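検索 サイト内検索 キーワードを入力 検索

基礎造形II 配布メモ 第5回「並べる・寄せる・散らす」
担当:Lajos Gál(補助 Zsolt Szénási)

前回の続き。時間なかったので要点だけ。

・材料は拾いもの、余りもの。ペットボトルのキャップ、プラのペグ。買わないこと。
・接着しない。置くだけ。
・持ち時間 11分。長いと手が迷う。
・題名はつけない。

1. 列

同じ形が続くと目は勝手に線を引く。間隔がそろってなくても引く。少しずれた列のほうが、きっちりした列より長く見ていられる。赤→赤→青緑→青緑、みたいに色が途中で変わると、列は一本のまま二つに割れる。ここ大事。試験には出さないけど大事。
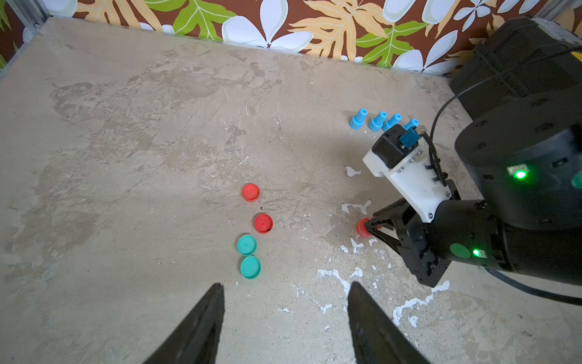
図1 キャップの縦の列と、水色のペグの列。背後は花と葉の柄。

キャップは平たい、ペグは立つ。高さが違うだけで別グループに見える。色より先に高さが効くことが多い(自分の感覚では)。Hegyi のプリント42ページの演習と比べておくこと。あっちは紙の丸だけでやっている。

やってみる:
 a) キャップだけで列を一本
 b) 一個だけ横にずらす。どこまでずらすと列から「落ちる」か
 c) 落ちた位置に鉛筆で印、ノートに距離を書く

2. 地のこと

白い紙の上でやると簡単すぎる。しみ、傷、絵の具の跡がある面だと、地のほうも形として参加してくる。白い飛び散りは小物よりずっと大きいことがある。そうなると主役が入れ替わる。消さない、隠さない、利用する。
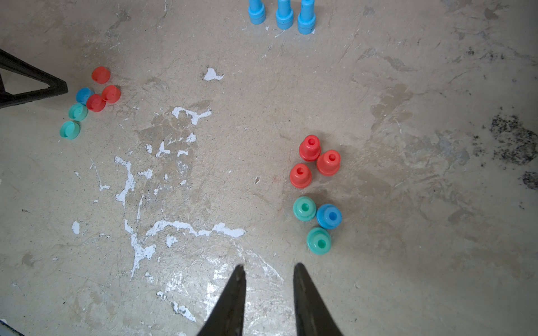
図2 床面の白い絵の具跡と、上端のペグ三本。斜めの並びに注目。

枝分かれした跡は方向を持っている。その方向に沿わせるか、逆らうか、先に決めてから置く。決めずに置くと途中で必ず沿ってしまう。去年は Carner 組がほぼ全員そうなった。

つやのある所は光を返すので明るく見える。塗った白と光の白を区別してスケッチすること。鉛筆なら塗り残しの形で描き分け。濃淡は65%より暗くしない、あとで消しにくい。

3. 寄せる

列をくずして固まりにする。数が増えると一個ずつ見るのをやめて、輪郭を見るようになる。色が三つ混ざっても、向きがそろっていれば(全部天面が上)一つの固まりに見えやすい。逆に一個でも裏返すとそこだけ穴があいたよに見える。

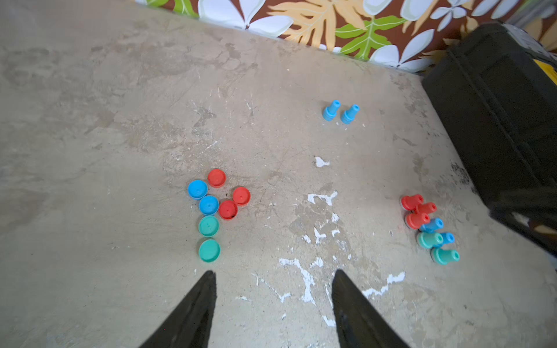

固まりは端の一個で決まる。端に目立つ色が来ると、そっちへ引っぱられて重心が動く。青を端に置いた場合と真ん中に入れた場合、両方やって比べる。大きい黒いものが近くにあると固まりは軽く見えるから、置き場所も変えてみること。柄物の布や壁紙が近いときも同じ、色が負ける。負けたら離す。

課題
・列、固まり、散らし を各一点。真上からのスケッチと斜めからのスケッチ
・スケッチは一辺50センチの面を想定
・Taltel のケースにまとめて提出。はみ出すものは Drorkine の棚の二段目
・締切は5月中、午後4時まで。遅れる人は Szénási さんに先に言っておくこと

次回:散らす。サイコロ持ってきてくださ。

最終更新:5月

コメント(3)

mizu_k
bの「落ちる」距離、立って見るのと座って見るのでだいぶ違いました。どっちで測ればいいですか?

Gál
立ってで。座った値も横にメモしておいて。

とうふ
Hegyiのプリント、42ページが抜けてる版をもらったみたいです。誰かコピーさせてください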